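Ticket 641 — Tarnance sim licences, January budget
Opened by: Svenja Imhof
Status: waiting on quote

Plonum quoted 49 seats. We need 59 before any arm is ordered. 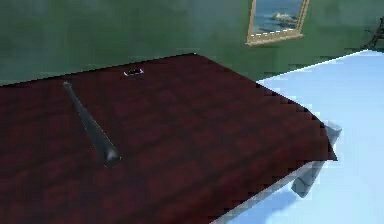

Render quality decides which workstation tier we budget for. At the default setting the right edge of the table top is stair-stepped against the pale floor, and the bat is slightly blurred. Eckhard to price the higher GPU tier. 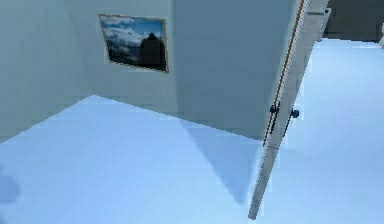

Door task, same tier. Blocky artifacts around the knobs.

E. Schmieder: Higher tier exceeds the cap by 70 dollars a seat. Hold the purchase order — Rieger to requote.

Last updated: Dec 17, 2019
We use cookies to remember your login. Accept
Contact | © Plonum | Back to top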